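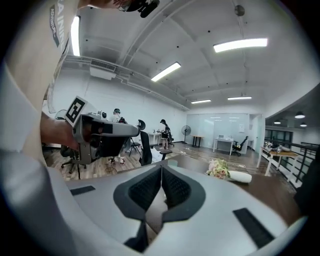 自己动手做手持夹爪:共享工坊里攒下来的小窍门

先说好,我写得比较散,想到哪儿写到哪儿。我们几个人在 Bradlow 共享工坊里折腾手持夹爪有一阵子了,就是用手握着、手指能开合、顶上顶着一块黑白方格标记的那种。做完第一只就想做第二只,真的会上瘾!最近老有新来的朋友问同样的问题,我干脆把答案都放到这一页,以后直接发链接。

打印外壳

外壳我们用浅灰色的料。白的太容易脏,黑的又看不出层纹上的毛病,浅灰刚刚好,打磨的时候哪儿凹哪儿凸一眼就看见。线材用的是 Hotex 的灰色卷,开封以后放进带干燥剂的密封箱,回南天的时候更要盯紧。打印时如果听到喷嘴噼啪响,先停下来烘料,别指望它自己好。

弧面朝上打,支撑放在里面。支撑拆下来的地方会粗糙,装好以后反正看不见。握把那一段我会多加两圈外壁,手劲大的人捏着也不会咯吱响。

打磨从粗到细,最后用 2000 目的水砂纸沾水轻轻过一遍。手感一下子就不一样了,滑溜溜的,又不会反光反得厉害。磨下来的粉泥直接用湿抹布擦掉,千万别拿嘴吹。

边角倒圆。这一条我要单独说一遍:边角倒圆!握着它干一下午活,虎口上那道红印子会让你后悔当初偷懒。

手指垫

网格状的手指垫是整个东西里最好玩的部分。软料打出来,夹到圆的东西会顺着弯过去,捏纸杯、捏花茎都能试。打软料的时候速度放慢,回抽调小,送料管里不能有缝,不然料会在里面打结。我第一次打,挤出轮那里缠成了一团面条,拆了半个晚上。

两边手指垫最好同一盘打出来。分两次打,软硬会有一点点差别,夹东西的时候就往一边歪。

装上去以后先不要拧死,合拢看一看,两片尖端中间的缝是不是上下一样宽。不一样就松开,垫一层薄纸片,再合。调好了再上螺丝胶,蓝色那种就够,红色的拆起来要命。

垫子脏了用温水加一滴洗洁精,旧牙刷顺着格子刷,晾干再装。酒精偶尔擦一下没事,天天擦会发硬。

顶上的标记方块

方块打白色的,标记纸贴在面上。有几个地方容易翻车:

标记用哑光纸打印,亮面纸在灯管底下会白花花一片,识别程序就找不着了。

打印对话框里的“适合页面”一定要取消。打出来以后拿尺子量一量边长,和程序里填的数对一对。Giorgia Vitale 有一次查了整整一天的位置偏移,最后发现是打印机偷偷缩了一点点(她现在量得比谁都勤快)。

贴的时候用 Rashti 固体胶,薄薄一层,拿旧卡片从中间往外刮。白乳胶水分多,纸会起皱,一起皱那个角的读数就开始跳。

黑边外面要留一圈白,裁纸的时候手下留情。

方块和外壳之间用螺丝,别光靠胶。摔一次就歪一点,歪了自己还不知道,数据全要重来。螺丝旁边画一道细细的记号线,跨在两个零件上,每天开工前瞄一眼线有没有错开就行。这个办法是 Shahram Sadeghi 教的,简单得不得了,我们现在什么都画线!

线和螺丝

螺丝按长度分盒放,盒盖里面贴一颗样品。我们以前是一个大罐子混着装,有天实在受不了,倒出来称了一下,821 克,分了一晚上。分完以后装一只夹爪的时间少了一大截,后悔没早点干。

塑料里反复拆装的孔,用热压铜螺母。烙铁温度别太高,压到还剩一点点的时候就撤,拿平的金属块按平。直接往塑料里拧自攻螺丝也可以,拧三次以后孔基本就松了,得换位置。

线从握把后面出来,出口处留一小段弯,用扎带固定在壳上。扎带头剪平,剪完用手指摸一遍,有刺就用指甲锉磨掉。被扎带头划过手的人都懂。

线的颜色写在纸上,贴在工具箱盖子里。别相信自己的记忆力,隔一个八月再回来,什么都忘光了。

头戴设备

两手都占着的时候,头上戴的东西就得稳。绑带先松后紧,低头抬头各来几次,不滑再开工。头发长的在脑后扎低一点,扎高了绑带会往上跑。

额头接触的那块垫子,夏天一人一片。超市买的吸汗带剪一段,背面缝魔术贴,脏了扔洗衣袋里和T恤一起洗,不要用柔顺剂,用了以后反倒不吸汗。

带小话筒的,离嘴角远一点,喘气声录进去听着像在爬山。

桌面怎么摆

深色桌面好用。浅色的小东西放上去特别清楚,掉颗银色螺丝也找得到。桌子是白的也不要紧,铺一块深色的布或者割垫,四角用胶带压住,不然夹东西的时候布会跟着跑。

练习的物件从简单的开始。圆柱最适合练手,侧躺着夹一遍,立起来再夹一遍,用的劲完全两样。圆柱爱滚,桌子不平的话先在桌腿底下垫硬纸板。

花是进阶题目!叶子会挡住视线,花瓣一碰就掉,捏得太轻又会滑走。建议先拿仿真花练,夹住最粗的那段茎,花头朝外。练熟了再换别的,那种成就感真的很大,我第一次稳稳夹起来的时候在工坊里喊出了声,把旁边焊板子的人吓了一跳。

夹爪不用的时候平放,手指松开,别合着放。软垫一直压着会记住那个形状。

场地里的小事

大玻璃墙会映出顶上的灯,朝着它干活,标记有时候会认不出来。转个身,背对玻璃,或者在那一侧挡一块布。

落地扇别对着桌子吹。纸片、薄膜、刚剪下来的标记纸,全飞。对着人后背吹就好,档位低一点。

带轮子的椅子收到桌子底下。举着夹爪往后退的时候,眼睛都在手上,脚后跟最容易撞上轮子。支架的脚也一样,张开以后占的地方比想象中大,可以在脚尖上缠一圈亮黄色的胶带。

木地板上滴了胶,等它半干,用塑料刮片铲,再拿湿布擦。趁湿抹只会越抹越大。

零件桌每天收工前整理一下,哪怕只理出一个角落也好。我们用的是 Dollitz 的浅口托盘,一个项目一个托盘,上面贴名字,没贴名字的就当公用的了(被拿走过电池的人请自觉去买标签纸)。

常见毛病,顺手记一下

合不拢:先看滑轨里有没有打印碎屑,用干牙刷扫一遍,再点一丁点硅脂。别用食用油,会发黏,别问我怎么知道的。

开合时吱吱叫:多半是两片塑料在磨,用铅笔芯在接触面上涂几下,很管用。

扳机回不到位:弹簧挂钩挂反了,或者弹簧被拉过头。换新的,旧弹簧剪短再用撑不了几天。

外壳摸起来有点晃:把所有螺丝退半圈,捏紧外壳,对角一颗一颗拧回去。

标记时有时无:擦干净,看看纸角有没有翘,再看头顶的灯。还不行就重新打印一张,比调程序快多了。

图纸和螺丝清单放在工坊门口那台电脑的公用文件夹里,改过的版本请在文件名后面加自己名字的首字母。软料我下周再打一批,想要手指垫的在白板上写一下要几对。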